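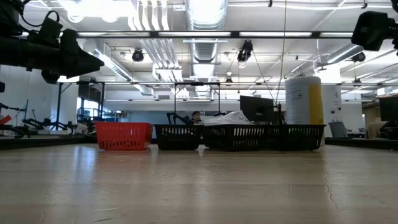
Blog > Days Out > An Afternoon at the Lekis Open House

I'd been meaning to go to one of these for a couple of years, and every September I manage to find out the week after. This time my friend Judite Carrilho texted me the sign-up link in all caps, so I really had no excuse. Lekis does robot work in a big old industrial building out past the rail yard, and once a year they let regular people come in and poke around (well, look around – there's a fair amount of tape on the floor).

Parking was a pain. I ended up behind the tile store and walked back, which made me ten minutes late for the 2 p.m. group, but Yeshi Tamiru at the front desk just handed me a sticker and waved me in.

First impression: the ceiling! It's really high, with a fat silver duct running down and cameras mounted up there looking at the tables. I'd pictured something like a car factory, with sparks. It's more like a big workshop where every table has a job going on. There are black arms all over, in different poses, and people tucked in among them at their monitors. At one table all I could see of a person was dark hair behind a row of plastic baskets, one red and the rest black.

The baskets turned out to be my favorite part. Tsehay Negash was leading our group and she explained that a lot of what they do is plain old sorting and packing. Pick a thing up, put it in the right basket, do it again. She said they'll run the same little job 200 times before lunch and then change one small thing and start over. A kid in our group asked if the robots get bored and she said no, but she does.

She also talked about plastic bags for a good while, and I didn't mind one bit. There was a crumpled clear one lying over one of the black baskets, and she pointed at it and said that stuff like that is harder than almost anything else they work with. A block has the same shape every time you reach for it. A bag changes as soon as you touch it, and if it's clear, the cameras have trouble telling where it stops. I fold grocery bags every week and have never once felt talented, so that was a nice boost.

Then we got to watch a run. Abenezer Lencho set it up and warned us that it would be slow, and wow, he wasn't kidding. The arm came down, thought about it, backed off, came down again. It dropped the first sponge. It got the next one, and the whole group clapped like it was the Olympics. I yelled a little. Judite pretended she was with someone else.

I asked how many tries it takes before they trust a new task and he said 1000 is where he starts to relax. I burned maybe four pancakes before I felt ready to serve them to guests, so different standards, I guess.

Coffee afterward was in the hallway – decent coffee, very good lemon cookies – and they had sign-up sheets for a beginner evening class. I put my name down. Judite did too, after saying all the way around that she wouldn't. It starts at six, and I still need to find out if I can park any closer.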